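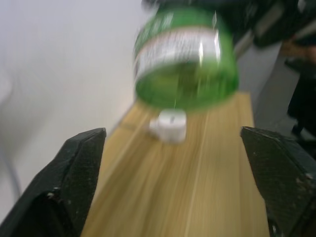 Grüne Flasche, weißer Deckel, helles Holzbrett.

Pfandfrage geklärt: Deckel bleiben dran! Fouzia Ghumman hat bei uns im Werkraum Cultoditz herumgefragt, und ab Dezember gilt jetzt: Flasche leer, Deckel drauf, ab in die Kiste. Ich hatte die Dinger ja immer extra gesammelt (200 Stück, fragt nicht) — die dürft ihr gern zum Basteln abholen.
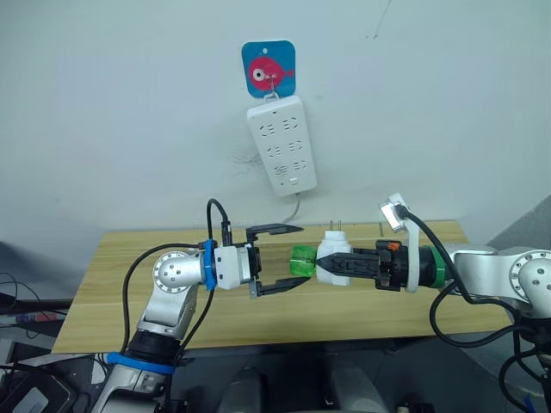 Die Steckdosenleiste am Fischhaken.

Und noch was Schönes: Die Steckdosenleiste hängt endlich an der Wand, am blauen Klebehaken mit dem roten Fisch. Ich mag den sehr! Ostap Palamarchuk hat noch 2 davon in der Schublade, falls jemand einen braucht. Bitte nur nichts Schweres dranhängen — und um den Riss in der Farbe weiter oben kümmert er sich nach den Ferien.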